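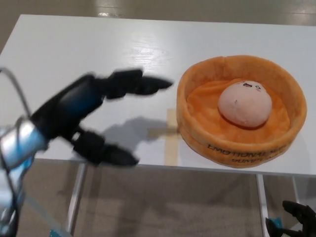 Hi all, bench news from me this time, and a long one, so get a coffee. Koto has two arms now! Those of you who were at the October 2026 open night saw one arm and a lot of zip ties. The second arm went on a few days later, and I've been at the workshop pretty much every evening since, mostly undoing things I did the evening before.

For the newcomers: Koto is the pick-and-place build that Kanyarat Nilsuwan and I started in January, when we agreed that we were both sick of building wheeled things. We said we'd keep it under $400 not counting the arms, and we've blown past that already (the power supplies alone, ouch). Kanyarat does the control code. I do brackets, wiring and complaining.

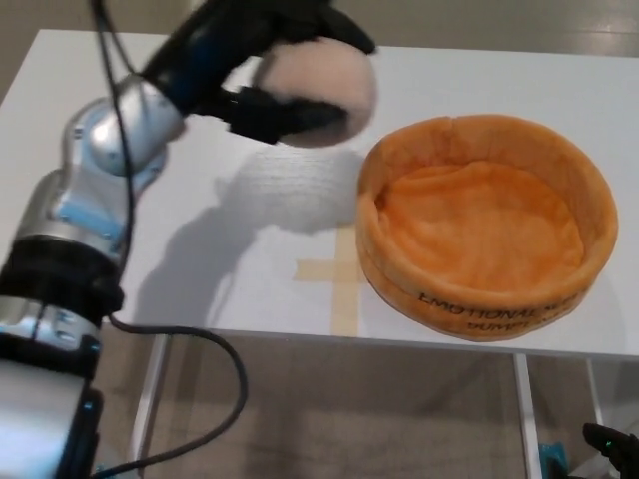
The job we've been stuck on is soft stuff. A hard block is easy, you close until the motor current jumps and you stop. Plush doesn't give you that jump, it just keeps squishing, and our old close routine would happily squeeze until the timeout. So Kanyarat rewrote it to close in small steps and check finger position after each one, and I've been feeding it the pink plush ball, which has to be picked up and put in the orange plush bowl, over and over. The bowl is nearly as hard as the ball, by the way. Its rim is padded and lumpy, so there's no clean edge to measure from, and I put down a tape cross on the table to give myself some kind of fixed mark to set up from. Best tape I ever spent, and it wasn't even my roll.

Numbers, because Evangelia Nikolaidis always asks me for numbers. Last session we ran 41 tries on the new routine. Most of the bad ones were bad in the same way: the fingers came in too high, pinched a bit of fuzz and slid off the top. Lowering the approach by 4 mm helped a lot. Going down another 5 on top of that made it worse, and I'd love to hear from anybody who has a theory, mine changes daily.

The cable is still my job and still ugly. It needs slack for the wrist to turn, and if I give it enough slack it swings out in a big loop off the front of the table – I can't look at it without wincing. Evangelia has offered me a couple of spring clips from her Laitinen printer rebuild and I'm going to try those before I go and design something silly of my own.

Next up is getting the arms to pass the ball from one to the other. Kanyarat has a first version of the handoff running in simulation, where of course it's beautiful. If you want to come and help, we're at the back bench most evenings after dinner. Bring safety glasses, and if you have any M3 button heads in the short length, please bring those too, I've used up the whole drawer and I owe the shop a box.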